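4. What we did with the kitchen worlds

4.1 Setting up the student task

By the time we got to this part of the project we were already a fair way into term, and I'll admit the plan had shrunk. We had wanted the class teams to train a policy on a real arm, but there was one arm and far too many of us, so all the work in this section was done in simulation. We used Pluvmont, the scene generator our department runs, with the Gredemon controller on top of it (the same one as in Section 3, with the speed limit turned down because people kept flinging crockery about).

Each team got the same two-armed robot and the same table, and the job was to clear one named object from the table to a marked spot without touching anything else. It sounds easy! It was a good deal harder than the first-year maze exercise, mostly because Pluvmont mixes its objects freely. You might get a plant, a kettle and a tomato together, and the leaves are a real nuisance for anything that works from depth. Team Eide spent most of one Friday on leaves alone.

Every attempt was capped at 90 seconds of simulated time. We logged joint angles, gripper opening and the camera views, and a team could throw away an attempt only if the simulator itself fell over. Across the class that left us with 2304 attempts, of which 520 were set aside for testing and never shown to any team until the last week. I was quite strict about that last bit and I'm glad I was.

4.2 Which camera to trust

We gave the teams a body view, looking out over both arms, and a close view from the gripper. My own guess before we started was that the body view would do nearly all the work and the gripper view would just tidy up the last few centimetres. Most teams guessed the same and built their networks that way round.

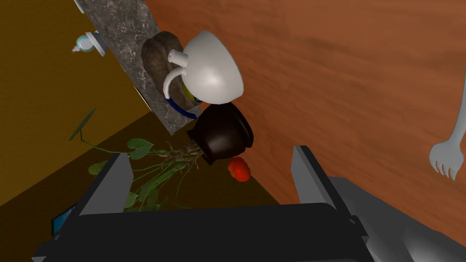

Figure 4. Gripper view from the shared table, with the plant's leaves hanging between the two fingers and the tomato just beyond.

4.3 What the teams built

Team Skastis went for the plainest thing they could think of – both views shrunk down, stuck side by side and fed to one small network. Eide kept the views apart and let a second network decide how much to listen to each. I liked Eide's idea better on paper, and it did learn to lean on the gripper view once the hand was close in. It also took ages to train, and on a shared machine that matters a lot when there is a queue behind you.

Where both teams struggled was the far end of the table. In the body view the things down there are small and bunched up, and one tends to hide a bit of the next. The plant pot and the white teapot in Figure 5 are a fair sample: easy enough for a person to tell apart, but they don't cover many pixels once the view has been shrunk. Skastis got round this by cropping before shrinking, which took them an afternoon and helped more than anything else they tried that month.

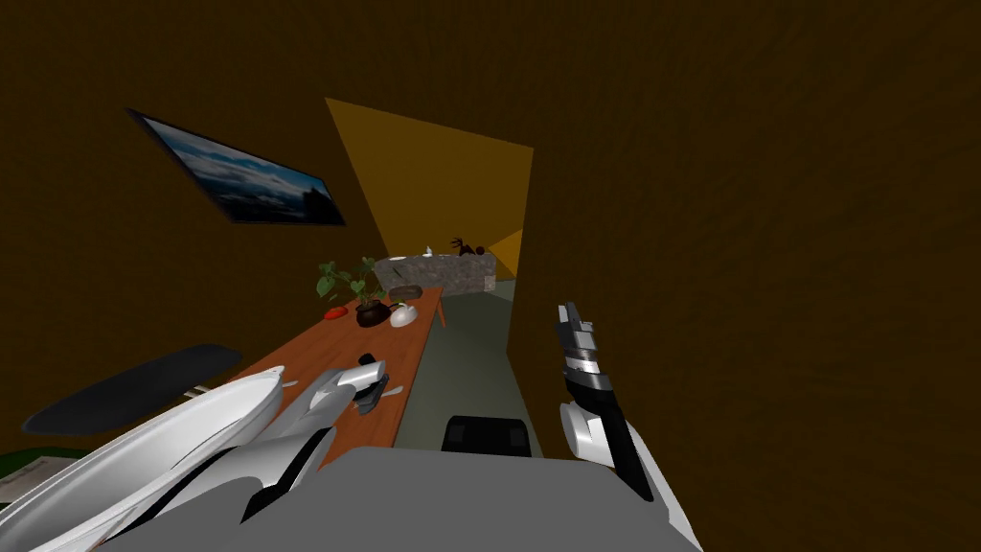 Figure 5. Body view over the long table, with both arms in sight and the left gripper down over the small grey items.

4.4 Marking and a few gripes

We scored each test attempt out of 3: one point for reaching the right object, one for lifting it, and one for putting it down on the spot with everything else left alone. The third point was the rare one. Teams could often reach and lift, then knock a neighbour on the way out, and the marking script was merciless about even a slight nudge. Next year I would let tiny movements through, as a few good runs lost a point over a wobble I couldn't see on replay.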